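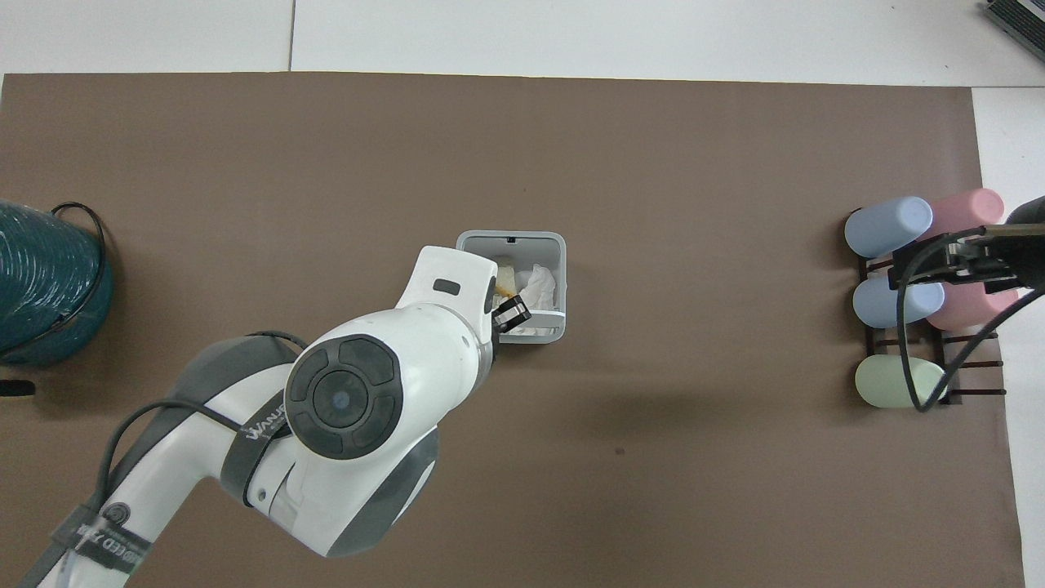

Figure 2. Top view of the shared workspace. The white arm reaches over the grey container, and the black arm enters from the right at the cup rack.

4.2 Waiting before entry in the shared workspace

In this section we study when an arm should wait and when it should go in. Both arms work on the same table, and each one is driven by its own policy. The policies do not exchange messages. Each receives the images and its own joint positions, and from these it must judge if the space it wants is free. In our earlier system, Korkanix, this judgement was made by a fixed rule: if any part of the other arm was inside a drawn zone, the arm stopped. The rule was safe but very slow, and the arms often stood still for no good reason.

The layout of Figure 2 was chosen to make the rule fail. The container lies near the gripper of the white arm, and the rack with its five cups, two light blue, two pink and one pale green, is on the other side of the table. The two targets look well separated from above. However, the elbow of the black arm needs a lot of room when it pulls a cup from the rack, and the drawn zone had to be made large to cover this motion. The cable of the black arm also hangs in front of the cups, and its shape changes from one trial to the next. We did not model the cable. It is only seen by the policy through the images.

We replaced the rule with a small network which gives one number, the wait score. A high score holds the arm at its present pose, and a low score lets the policy continue. The network was trained on 906 short clips from two-arm operation. Magdy Nasr and Anas Gaber labelled every clip separately, marking the moment at which they would let the arm enter. Where their marks were more than 15 image steps apart, the clip was viewed again by both and a common mark was agreed. Most of these cases were clips in which one arm was slowing down but had not yet turned back.

The behaviour of the trained network was different from the rule in two ways. First, the white arm began to enter while the black arm was still leaving, if the direction of leaving was clear. Second, it became more careful when the black arm was still. We had not expected this second effect. A still arm carries little information about its next motion, and the labellers had waited longer in such clips, so we believe that the network learned it from them.

Idle time of the white arm fell to almost half of the value measured with the fixed rule. For the black arm the gain was smaller. Its path to the rack is narrow, and there are few useful moments to enter early. We also saw a failure that the rule never had — both arms can wait for each other. When this happened we released the white arm by hand and counted the trial as failed. A random delay on one side would probably remove the problem, but we have not tested it here.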